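Can You Teach a Robot by Wearing Its Hands?

Suppose you wanted to teach a robot to tidy a desk. You could type out every tiny move, but that would take ages. A company called Plidton says it has an easier way, and it sells a kit for it named Pandcombe.

The kit is a pair of grippers that a person straps on. A gripper is a robot's version of a hand. It can't wiggle five fingers like you can. It mostly opens, closes and holds on. You wear the grippers, do a chore, and a computer records how they moved. Later, a robot with the same kind of grippers tries to copy you.

The box says, "Teach any robot any job!" Any job? That's a big promise, and big promises on boxes deserve a hard look.
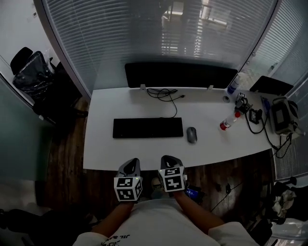 A gripper for each hand. The black-and-white patterns on the cubes are called markers.

Why put patterns on a cube? A camera can spot bold black squares much more easily than it can spot a plain gray thing. Each pattern looks different, so the computer can work out which side of the cube it sees and which way the gripper is tilted. It's a smart trick. But if a sleeve or a cereal box gets in the way, the camera can't see the marker, and the computer may have to guess.

Then there is practice. Plidton's booklet says a robot can learn to put a cup on a shelf from 15 tries. Osaze Anozie, who teaches an after-school robot club in Skesthorpe, wasn't so sure. His club recorded 236 tries. In the test afterward, the robot got the cup onto the shelf 19 times and dropped it 2 times.

"That's pretty good," he told us. "Then we swapped in a taller cup, and it was hopeless."

You could handle a taller cup without any lessons. A robot that has only watched one cup may not know what to do with another – it needs to see lots of different ones.

So is the kit a fake? No. Copying people is a real way to train robots, and the grippers do record what your hands do. We just don't believe the words "any job." Before we did, we'd want to see a robot clean up a messy bedroom it had never been in.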